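Sorting the snack shelf (and a love letter to a marbled top)

I have been putting off the snack shelf since September, and this morning I finally got stuck in. I'm so glad I did! Tidying is my favourite kind of procrastination, and a little shelf is the perfect size for it. You can start with a cup of tea and be done before the second one.

First, though, I have to rave about the marbled surface. I could look at it all day. Pale grey and off-white ribbons, bits of taupe, then a burst of golden-yellow veins curling round and round like the lines on a hiking map. I always clear it before I sort anything, partly so I've got room and partly so I can admire the colours (the gold really glows beside a honey-coloured cutting board). Crumbs do like to hide in a pattern this busy, so run your hand over it as well as a cloth.

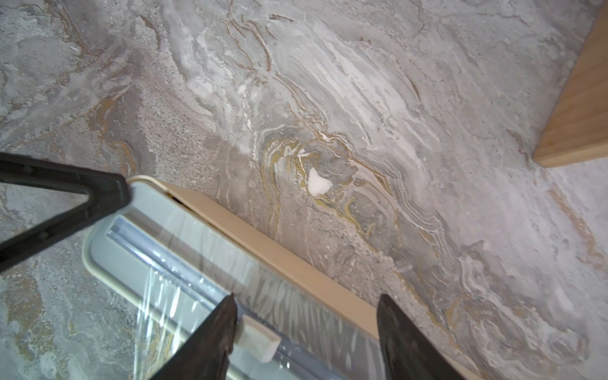
What goes where

My whole system is two tiers and a bit of stubbornness. Boxes go up top, lying on their side so nothing topples. Cans, canisters and crinkly bags go on the lower tier in one row, never two deep, or the back row gets forgotten until it expires. I learned that from a packet of Pladdale crackers I'd rather not discuss.

I'm a bit in love with the light wood against pink damask wallpaper, too. Urns and scrolls and flowers behind a snack bag! It makes the plainest can look like it's been invited to a party. The green-and-white carton is on top, with an orange and yellow drink can, a white canister and a crumpled orange snack bag underneath. The bag still flops over the front, and I've decided that's its personality.

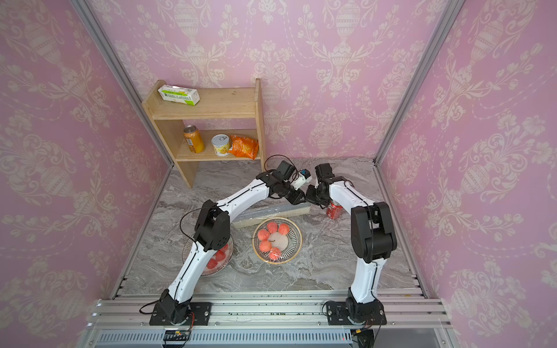 How often do you need to redo a shelf like this?

Every six weeks or so suits me, with a quick wipe whenever something sticky turns up.

Next up is the tea drawer, which is a much bigger job and needs dividers first.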